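Household Task Gallery: Kitchen and Counter Work

Tristden Center for Applied Automation
Home > Programs > Household and Shop-Floor Chores > Gallery
Page last revised 12th August

The Center maintains this gallery for visitors, partner institutions and members of the public who wish to know how far machines have come with ordinary chores. The program was established in January to study a plain question: which of the jobs done every day in homes, small shops and stockrooms can be handed to a machine now, and which cannot. The list of chores under study stands at 16. It includes folding towels, restocking a shelf, wiping a counter, sorting returned goods and preparing simple food with common appliances.

Work is carried out at two sites. The Gralgate laboratory is responsible for kitchen and laundry tasks. The Surkport annex is responsible for shop-floor tasks, among them shelf stocking and the packing of small orders. Both sites use ordinary household and retail equipment, bought as any customer would buy it, and neither site modifies that equipment to suit the machine. Knobs, hinges, racks and handles are left as the manufacturer supplied them.

The toaster oven was selected as a standard kitchen task at the request of the program's review panel. Most adults use one without thought. For a machine, the same appliance presents a hinged door, wire racks on which small items can tip or catch, and round controls that must be turned to a set position. Each of these is scored as a separate step.
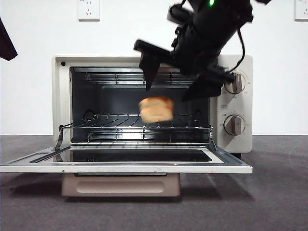 Bread is among the more demanding items on the kitchen list. It is light, it varies in shape from one piece to the next, and it is easily crushed. A grip firm enough to hold a can of soup will flatten a roll, and a grip gentle enough for a roll may let it slip during the approach to the rack. The Center's scoring rules therefore treat the release of the item as a step in its own right, judged on where the item comes to rest and on whether it has been damaged.

Current standing of the kitchen tasks

Opening and closing appliance doors. Rated as dependable under laboratory conditions. Doors that fold downward are handled more consistently than doors that swing to the side.

Placing food on a rack. Rated as partly dependable. Results are good with firm items of regular shape and less even with soft baked goods.

Setting a round knob. Rated as partly dependable. Coarse settings are reached in most attempts. Fine settings, such as a short toasting time, often require a second attempt.

Removing food after heating. Not yet rated. Trials will begin when the revised safety procedure has been approved.

Cleaning a crumb tray. Not yet attempted. The task has been placed on the list for the coming program year.

How the work is recorded

Each attempt is logged from beginning to end, including those that are stopped early. The kitchen log now holds 4,000 attempts and the shop-floor log holds 3,000. Failed attempts are kept on the same terms as successful ones and are made available to partner institutions on request. Ratings are assigned by 2 reviewers working separately, and a task is moved to a higher rating only when both agree.

Scheduling of attempts and storage of results are managed through Grasso, the Center's internal records system. Partner institutions with an active agreement may apply for read access through the program office at Gralgate.

Can a machine do the chore yet?

The Center's present answer differs by task. Single steps, performed on a clear counter with a familiar appliance, are often completed without assistance. Whole chores, from taking food out of its package to wiping down afterward, are not. The time required also remains well above that of a person doing the same work at an easy pace. Readers are asked to bear in mind that a rating on this page applies to the task as tested and should not be taken as a statement about any product offered for sale.

Use of gallery materials

Schools, libraries and nonprofit organizations may reproduce material from this page for educational purposes, provided that the Tristden Center for Applied Automation is credited. Requests for commercial use should be sent in writing to the program office.

Related pages: Laundry and Linens | Shelf Stocking at Surkport | Scoring Rules | Visiting the Gralgate Laboratory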